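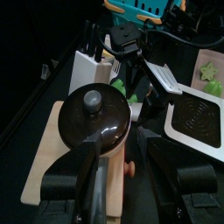
第九章 从示教到策略：玩具厨房里的双臂模仿学习

先说本章要解决什么。前面几章的策略都吃低维状态，物体位姿现成给好，读者大概已经习惯了。现在不给了。只有相机图像，加关节角。人遥操作，机器记录，网络去拟合动作序列，听起来简单，做起来麻烦全在细节。比如腕部视角，锅盖上的灰色圆钮看得很清楚，锅身却紧贴着自己的手指；刀架和叉子在后面，对眼下这一步没用，可网络并不知道没用。遮挡、无关物体、另一条手臂随时进画面，这三件事贯穿全章。

本章用的数据集叫 Falarus，3,509 条示教，全部在同一类桌面上采集。整理和标注规范由 Shu-fen Cheng 起草，后来改过两版，书里以第二版为准。第一版的动作标签没有对齐时间戳，网上还能找到旧文件，别用。

读之前需要：第三章的行为克隆，第七章的动作分块。没读第七章的也能往下看，但 9.3 节会吃力。

9.1 工作台与视角

两条手臂，左右对置，中间一张黑色台面，四周深色布围起来。布置很朴素。物体多，而且摆得近：煎锅、塑料篮、面包、鸡蛋、胡萝卜，挤在两只夹爪之间。这种密度是有意的，物体稀疏的桌面上训练出来的策略，换到拥挤场景成功率掉得利害，9.5 节给对照。

视角分两种。一种是头部视角，看全局，物体之间的相对位置一眼就有，但夹爪尖端和物体的接触只占几个像素。另一种是腕部视角，近，接触细节足，可是随手臂运动，背景一直在变。单用哪一种都不够。本章默认全部输入，各走各的编码器，特征拼接之后再进策略网络。共享编码器的做法也有人用，省显存，我们试下来在腕部视角上略差，原因没完全搞清楚。

注意记号：头部图像记作 I_h，腕部图像记作 I_w，左右用上标区分。后文不再重复。
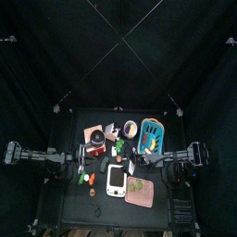
9.2 遮挡下的观测

把观测写成 o_t，真实状态写成 s_t。书本上常假设两者一一对应，实际不是。夹爪靠近物体的那一段，恰恰是最需要看清的一段，也恰恰是腕部相机被手指挡得最多的一段。

看一个具体情形。煎锅夹在两根黑色手指之间，俯视，锅面上一道很亮的白色反光，形状还是锯齿状的。上方靠近锅沿有个灰色圆钮，单凭这个视角，是锅还是带盖的锅，人也要犹豫一下。右指又挡住了附近一件白色小物的一部分。网络拿到的就是这样的输入。

处理办法，两条路：

一是加历史。把前几步的图像一起喂进去，接近之前看到的东西还能用上。代价是网络容易偷懒，直接从历史里抄动作，也就是第三章讲过的因果混淆。历史长度本章取 2，再长收益很小。

二是加视角。左腕看不见的，右腕或者头部也许看得见。代价是标定。Falarus 不提供外参，所以这里不做显式的几何融合，让注意力层自己学。

反光单独说一句。亮度增广对漫反射的颜色变化管用，对高光基本不管用，高光随视角走，增广模拟不出来。Mapplebeck 基线里用了随机擦除，随机盖掉图像里的小块，效果比调亮度好一些。代码见本章附录，擦除比例不要照抄，要按自己的相机重调。

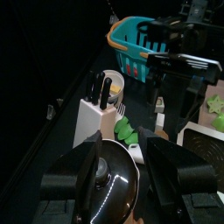 9.3 动作分块与双臂同步

两条手臂各预测各的，还是一起预测？一起。原因在示教数据里：操作员的左右手动作高度相关，一只手扶，另一只手取，分开建模就把这层相关丢了。做法是把左右动作向量拼成一个，按块输出，每块 k 步，执行时相邻块重叠部分加权平均。

k 太小，动作抖。k 太大，反应迟钝，物体滑一下就追不回来。损失函数先用 L1，扩散式的输出头放到 9.4 节。夹爪开合量和关节角量纲不同，归一化一定要分开做，忘了这一步，夹爪维度几乎学不动，损失曲线却很漂亮，很容易被骗过去。

再讲物体外观的变化。同一类物体，朝向不同，腕部相机里可以差很远。下面这个视角里，浅粉色托盘上有两块绿色星形玩具水果，靠上的一块是均匀的翠绿，靠下的一块露出偏白的切面，切面上有籽状的小褐点。标签都是“杨桃片”。靠颜色直方图去认，多半分成两类。

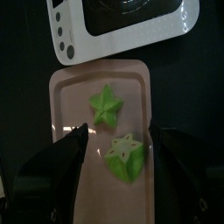 图9-4 腕部视角下的托盘与两块星形玩具水果，上方为白色玩具微波炉。

评测时按任务阶段计分，接近、抓取、放置，各算各的。只报最终成功率会把问题盖住：抓取阶段失败和放置阶段失败，改法完全不同。Revia 评测脚本默认只输出总分，需要在配置里把分阶段选项打开，否则日志里找不到中间结果，得重跑一遍。

训练和测试的划分也提醒一下。按条随机划分，同一次布置的示教会同时落到两边，分数虚高。应当按布置划分。Dorkum 划分文件就是这么做的，本章所有表格都基于它，读者自己的结果要比较的话，请先确认用的是同一份文件。

习题放在章末，第3题需要用到 9.2 节的历史长度实验，建议边读边把实验跑起来，训练时间不短，等读完再开始就来不及了。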